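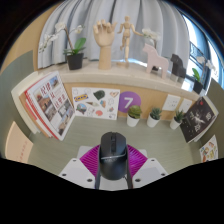
The hand-held gripper closed on a computer mouse, with three potted succulents at the back of the desk.

Members of the Gistdale shared workshop have put a second version of their hand-held gripper into use, according to build notes posted in February. The tool carries ribbed magenta fingers on two light mounting plates and records grasps from the operator's hand, with no arm attached.

Cayetano Bravo, who drew the parts, said the first version let smooth objects turn between the fingers when they were picked up near one end. The ribs on version 2 are set closer together, and the plates were redrawn so that a finger can be changed without taking the center section apart.

The notes list 2,713 recorded grasps with the new fingers. Of those, 2,613 were kept. The rest were dropped for missing opening-width readings, a fault traced to a loose connector and fixed with a longer cable clip. The first version had logged 1,679 grasps before it was retired.

Desk objects make up most of the current set. A computer mouse is among the harder items, Bravo wrote, as its sides narrow toward the front and the fingers must meet it squarely to hold it upright.

Lyle Pruitt is writing the software, named Cuesta, that matches the finger opening to the video. It runs on a desktop computer at the workshop and takes one recording at a time. Pruitt said batch processing is next on the list.

Drawings for the fingers and plates are available to workshop members. The center section is still being revised, and its files will be added when the screw spacing is settled.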